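Speaker notes - "Keeping a reading group going"
Divina Mangubat, June

Thank the hosts. Say who I am: I have run the Agbayani reading group for six years. Mention that handouts are by the door.

Start with the table. We have met at one table since the first evening, and most of what I know about groups I learned sitting at it. 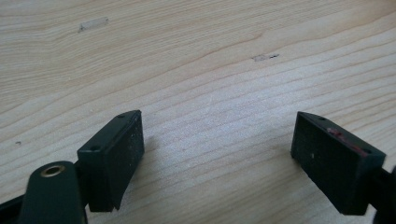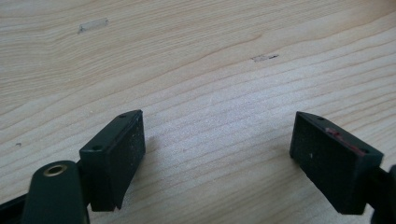
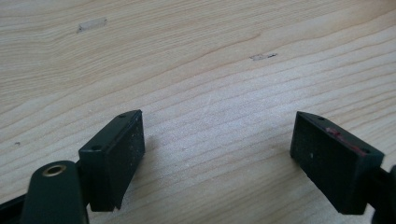
Pale wood, wavy grain, a few small marks.

Numbers, quickly. 38 people on the list now. Longest book we finished was 2,106 pages, in three volumes. Pause for groans.

Choosing books. We tried voting and the same four people won every time. Now each member takes a turn to pick, and the pick stands. Read out Crescencio's note on the railway novel - keep it short.

Length of meeting. Ninety minutes. Start at 7 even if half the chairs are empty. People who come late will come late anyway.

Talkers and quiet ones. Ask the first question of someone who has not spoken, but make it an easy one: where did you stop and put the book down? Analyn does this better than I do. Ask her to stand up if she is in the room.

Not finishing the book. Allowed. Ask them to say how far they got. Do not hide the ending for them.

Money. We spent 327 pounds last year, nearly all on second copies and tea.

Slide on summer breaks - skip if past 8.15.

Questions. Repeat each one, the back row cannot hear.

Contact: Divina Mangubat, Agbayani Reading Group | © Agbayani Reading Group | Back to top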